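Updated in August to match the current intake form.

# How to prepare for a first meeting with a small business lawyer

Most first meetings run 40 minutes. A client who turns up with a shoebox of paper can spend half of that looking for one lease. The steps below cover what to gather, what to write down and what to ask, whether you're buying a business, signing a lease or sorting out a dispute with a supplier. They apply to a meeting in the office or by video.

You'll need a folder (paper or digital), a copy of any agreement involved, and an hour or two at the kitchen table.

## 1. Write down who is involved

Before you book, list the full legal name of every person and company in the matter. The firm has to run a conflict check before anyone can talk to you about the details, and it can't do that with "my old partner" or "the landlord".

For a company, use the registered name as well as the trading name. The two are often different. A café that trades as Flellell might sign its lease through a numbered company, and it's the numbered company the firm needs to look up. You'll usually find it on the signature page or at the bottom of an invoice.

Include:

- you, and anyone who owns the business with you
- the other side, and their lawyer if they have one
- guarantors, even if they're family
- any broker or agent who was paid

## 2. Find the signed copies

Drafts are useful, but the signed version is the one that counts. Check that every page is there, including schedules and attachments. If an agreement was changed later by letter or email, put the change directly behind it.

If you can only find an unsigned copy, bring it and say so. Write "unsigned" on a sticky note so it doesn't get mixed up later.

Don't write on originals. Don't pull the staples out to scan them either – a will or deed with fresh staple holes can raise questions about whether a page was swapped.

## 3. Make a one-page timeline

Put dates down the left side and what happened on the right. Keep each entry to a line or two. Stick to what was said, signed, paid or delivered, and leave the opinions for the meeting.

A usable entry looks like this:

> 3 March – Paid Olvera the $1435 deposit by bank transfer. Receipt emailed same day.

An entry like "Olvera started being difficult" doesn't help much. If you're unsure of a date, write "early March" and move on. You can fill it in from your bank statements.

Include the things that don't suit you. If you missed a payment or sent an angry text, your lawyer should hear it from you first.

## 4. Sort the emails

Long email chains are the slowest thing for a lawyer to read, and you're paying for the reading. One client file that came through the office had 569 emails in it, and most were copies of the same few conversations.

Save the last message in each chain, as long as it shows the earlier ones underneath. Save attachments separately and give them plain names, starting with the year and month so they sort in order. Text messages can be sent as screenshots, with the date and the sender's number showing.

Don't delete anything from your own mailbox or phone while you do this. You may be required to produce it later.

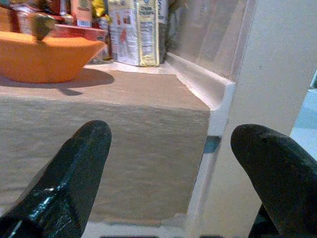 ## 5. Note your deadlines

Look through every letter for a date by which something has to be done. Lease renewals, court documents and termination notices all have them, and some are short. Write them on a separate sheet and put it on top.

If a deadline falls before your meeting, phone the office instead of emailing. Ask for an earlier time and tell reception what the date is.

## 6. Decide what you want

Write one or two sentences on the result you're after. "I want out of the lease by the end of the year" is enough. If there's a result you could live with, write that down too.

It also helps to know what the matter is worth to you. Chasing a small debt from a supplier like Wornar can cost more than the debt, and you may prefer a firm letter and a payment plan.

## 7. Ask about fees

Ask at the first meeting, before any work starts:

1. Is this a fixed fee or an hourly rate?
2. Who will do the work, and at what rate?
3. Is there a retainer, and how is it topped up?
4. What is charged on top, such as searches, filing and couriers?
5. How often will I get a bill?

Photocopying is an easy one to miss. Some firms include up to 50 pages and charge for the rest.

You should get the answers in a written agreement. Read it before you sign, and take it home overnight if you want to.

## 8. Send it in ahead of time

Send your folder at least two working days before the meeting. For a meeting on Friday, that means by the end of Wednesday. Use the upload link in your confirmation email if you have one. We use Groter for uploads, and you'll be sent a code by text the first time you log in.

Bring photo ID on the day, even if you've already sent a scan.

## After the meeting

Write up your own notes the same day while you remember what was said. List what you agreed to do and what the firm agreed to do. If something in the follow-up letter doesn't match your notes, reply and ask.

Questions about the intake form can go to Crescencio Escobedo at the front desk. He can't give legal advice, but he can tell you which sections you can leave blank.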